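Unit 6: Batteries, Wind and Knowing When to Land
Small Unmanned Aircraft, evening section
Notes by Jean Geddes, updated March 22, 2022

Okay, so last time we got through airspace and I promised you something more practical. These notes cover what I talked through in class plus a few bits I ran out of time for (sorry, Magnus, your question about cold packs is in here too).

Let's start with the battery, which is what ends most flights. The percentage on your screen is an estimate the aircraft makes from voltage, and voltage sags whenever you ask the motors to work hard. Climb fast, or turn back into a headwind, and you can watch that number fall in a way that makes your stomach drop with it! My own rule is to be on my way home at 40 percent and on the ground at 25. Write down your own numbers before you fly and say them out loud to your observer.

Cold makes all of this worse. Keep packs in an inside pocket until you need them, then hover low for a minute or so after takeoff and let the pack warm itself up before you go anywhere. If the voltage looks wrong in that hover, land and swap.
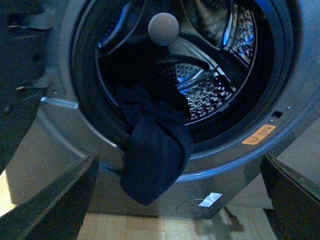

Now wind. The forecast you get on your phone is usually for a height well below where you'll be working, and it's often faster up there. For our August survey at the Zornham site, Catherine Guthrie and I had a lovely calm launch spot behind a hedge -- and then the aircraft got above the trees and started leaning over like it was trying to hear something. We flew the outbound legs into the wind and came home with it behind us. I want you to plan all your flights that way this term.

Gusts matter more than the average. Look at the gust figure and compare that one with the limit in your manual.

A word on logs, and then I'll let you go. Every flight gets a line: pack number, takeoff and landing percentage, wind, anything odd. Evander Paterson has 325 flights in his and he could tell you which pack is getting tired just by flipping back a few pages. Puffy packs don't fly, ever. Put them in the metal bin and tell me.

For next time:
Read chapter 4 of the course reader, skipping the section on fixed-wing launches.
Work problems 1 and 2 on reserve time. Show your steps, please!
Bring your log, even if it only has one flight in it -- Kenna Tennant is going to show us how she sets hers up.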